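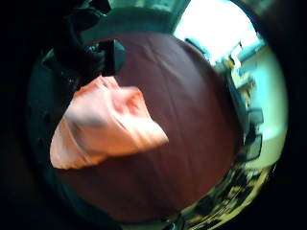
Recruitment and Selection: Unit 3 Handout

Writing a job description and person specification

Prepared by Olesia Lytvynenko. Read before the July workshop and bring a draft of your own.

1. Two documents

A job description states what the post holder does. A person specification states what a candidate needs in order to do it. Many employers merge the two into one page. For this course keep them separate, as the marking scheme treats them separately and the second is derived from the first.

2. Job analysis

Start with the work as it is now. The last job description on file is a weak source, and at Garnthorpe (case study, Unit 1) the filed version listed duties that had moved to another department. Better sources are the present post holder, the line manager, and anyone who receives the output of the job. Where the post is vacant, use handover notes and the shared calendar.

Record each duty as a verb, an object and a purpose:

Checks supplier invoices against purchase orders so that payment can be released.

Avoid "responsible for" and "involved in". Neither tells the reader what is done. "Assists with" is acceptable only if the other party is named by job title.

3. Grouping the duties

Sort the duties under headings and put an estimated share of working time beside each heading. Anything below 3 percent goes into a closing line on occasional duties. A description with more than 20 separate duties has usually been written at task level and should be regrouped. The Grovwood description in your pack has this fault. Rewrite it as Exercise A.

4. From duty to criterion
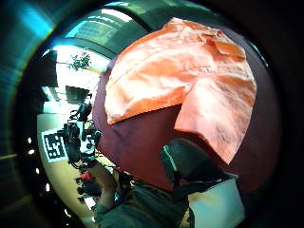 Take each duty in turn and ask what knowledge, skill or experience it calls for. Write the criterion beside the duty number. If a criterion has no duty number next to it, delete it. This step removes most inherited requirements, such as a degree for a post where no duty draws on one, or a driver's license for a post with no travel.

Mark each criterion E (essential) or D (desirable). Essential means that a candidate without it could not do the job after normal induction. Then note where it will be tested: application form, interview, work sample or reference. A criterion that cannot be tested at any stage should be reworded.

5. Years of experience

Stating a number of years is discouraged. It measures time served and may raise an age discrimination question in some jurisdictions. Compare:

Weak: 15 years in warehouse management.
Better: Has planned shift cover for a warehouse running day and night shifts.

6. Exercise B

Use the Jarman stock controller notes. Produce a job description and a person specification, 1000 words maximum for both together. Number the duties. Show the duty number, E or D, and the test stage for every criterion. The Hatix template may be used, but remove its "personal qualities" box, which duplicates the skills section.

Reading for Unit 4: shortlisting grids, pack section 4.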